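Before changing the voltage setting on an Olirine bench supply, unplug every load from the strip and leave the main switch off for 30 seconds.

1. Set the selector to `100` for the Japanese outlets or `135` for the test line.
2. Lock the selector with the Rowlands key — a quarter turn, no more.
3. Plug in the power adapter last.

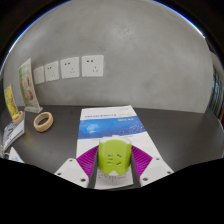

What if the selector won't lock?

Back it off one click, wait for the relay, and try the key again. A worn key also causes this; Rowlands part 19 replaces it.

Switch on and read the idle voltage at the strip. Write it on the log sheet along with the selector setting. If the reading drifts during the first 30 seconds, switch off and repeat from step 1 — do not adjust the trim screw under load.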